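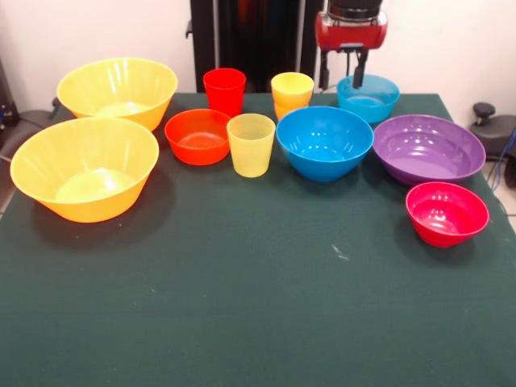 Page last changed: May

Buying a tableware sorting cell: common questions

What does the Fernen cell cost?
The arm, two-finger gripper and stand come to $3000 a month on lease. Installation is billed once, at $1705.

Do we need special bowls or cups?
No. Plain plastic is fine, and sizes can be mixed. Send Inna Holovko one of each item you use before you order.

What should the table be covered with?
Matte cloth or felt. Budget $40 for a spare.
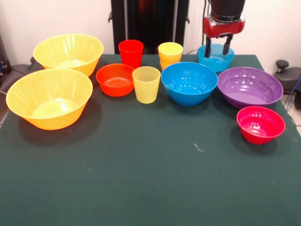 Fingers are a separate line on the quote. A replacement pair is $136 and is not covered by the lease – put at least one pair in your first-year budget.

How much room should we plan for?
Enough for the table, the stand behind it and a clear path for the cables. Tymofii Stetsiuk checks floor plans on Wednesday.

Can we buy the cell outright?
Yes, through Futent. Ask for the purchase form, which has its own price list.

Who signs off on the order?
Your site manager, then Paora Tapsell.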